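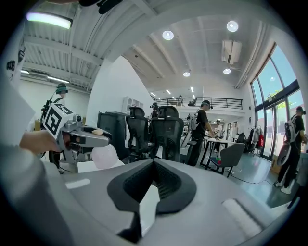 Pale grey sleeve, pale pink ball.

Home News Your Building Repairs Back Issues Contact

Kitchen floors: what is being done and what you can do

The floor work at Dristska House starts again in April. Kitchens on the ground and first floors were finished before the winter, and the second floor is next. Plarnum Court follows once the second floor is signed off. The tiler is Radonjić, as last time.

Most of the job is grout. The tiles themselves have held up well considering their age, and only a few kitchens need any replaced. The old grout has gone soft in places, mainly along the skirting and in front of the cooker. Radonjić will rake it out, vacuum the joints and put in new. Cracked tiles will be lifted the same morning. We have a small stock of matching ones from Brostitz, who no longer make that colour, so please don't throw away any spares you find at the back of a cupboard. Hand them in at the office.

Each kitchen takes 2 days. On the first day the room will be noisy and dusty and you won't be able to cook in it. On the second you can walk through in socks but please keep furniture off. The fridge can be left running in the hall, and the tiler will move it for you if you ask. Washing machines stay where they are unless the floor underneath is damaged, in which case a plumber will come to disconnect the machine.

Letters with your dates will go under doors. If you can't make the dates given, ring before 9 in the morning, when the office line is quiet, or leave a message with your flat number. Several people rang last time without leaving a number and we had to guess.

Once the new grout is in, leave it alone for 3 days. Sweep if you have to, but don't mop. After that, warm water and a little washing-up liquid is enough for ordinary dirt. Change the water when it turns grey. A stiff nylon brush will do the joints, and an old toothbrush gets into the corners. Vinegar and lemon cleaners are not suitable, as they eat into cement grout over time. Bleach should be kept for mould, well thinned, with the window open.
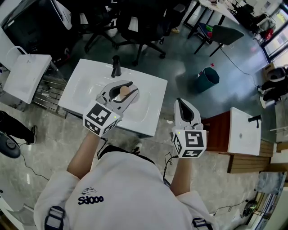 Water damage nearly always begins at the same few spots, and they are easy to check. Look at the joint behind the tap, the edge where the worktop meets the wall, and the floor under the waste pipe. Where a sink has a tiled floor close by, like the one in the photo, drips tend to land on the same joints day after day. A mat will catch them, but lift it once a week and let the tiles dry. If the grout feels sandy when you rub it with a thumb, it needs redoing, and you can report that at any time of year.

A loose tile makes a hollow sound when tapped with the handle of a spoon. One hollow tile is no cause for alarm. A patch of them near a pipe should be reported the same day. Please don't try to glue tiles down yourself. Two were fixed with general household glue at Plarnum Court and both broke when they were taken up, along with the one next to them.

Vlasta Krasniqi has the shade card for the grout at the office. There are two greys and a sand colour. Tenants can choose, but the choice has to be made before the work starts, and it must be the same across the whole kitchen. If we don't hear from you, you will get the darker grey, as it shows the dirt least.

There is no charge for any of this. Hallways and bathrooms are not included this year. Anyone who would like a tin of grout sealer to use afterwards can collect one from the office on Tuesday. We have 40 tins, one per flat, and they go to whoever comes first. The instructions on the tin are quite small, so we have printed a larger copy to take away with it.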